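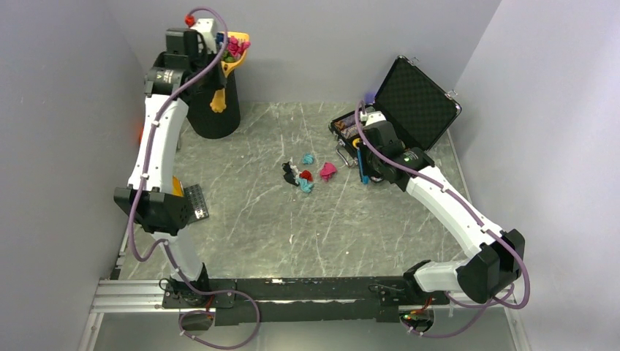 Flodo Reuse Program: Small Items and Pencil Cases

The Flodo Reuse Program will again accept small household and school items at the Ondska branch beginning 2026-08-14. During the last collection, which closed in January, residents brought in 2,141 items. Of these, 147 could not be passed on and were returned or recycled.

Donors are asked to sort slender objects, such as pens and brushes, before arrival. They should be placed in a case that opens fully, with all tips facing the same way. Small toys are to be kept apart from writing materials and may be left in an open holder or cup. Items of the same color may be grouped together, although this is not required.

Cases with broken closures will be accepted if the inside is clean. Scissors, batteries and liquid glue will not. Each household may bring up to 2 cases per visit – larger donations should be arranged in advance with the Flivia desk on the ground floor.

Sorted cases will be distributed through the Onyshchenko Learning Center at the start of the school term. The Center has requested almost 2,000 items for its younger classes and has a particular need for blue and black pens. Receipts are available at the desk on request.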